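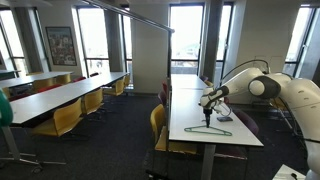

April
By Zarmeena Sial

Organist wanted, Estov parish

Our parish in Estov is looking for an organist for the Sunday Mass and the evening prayer. The work is part-time, two services each week, plus weddings and funerals when the family asks for music. The pay is 845 per month, and funerals are paid separately.

The organ was built by the Tichý workshop and has two manuals and pedal. It needs a player who is patient with old instruments. You should be able to read hymns at sight and to accompany a small choir, which sings mostly from the Vinirness hymnal. You do not have to be Catholic, but please respect how we pray.

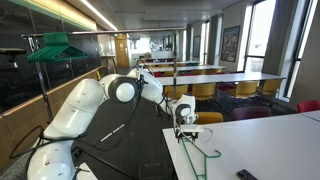

Long tables and chairs in the room.

Our present organist, Hideo, will stay until the summer and is glad to show you the registers. Practice is possible on most mornings before 11.

Please send a short letter and the name of one priest or teacher who knows your playing to the parish office, P.O. Box 2403, Estov. Recordings are welcome but not required.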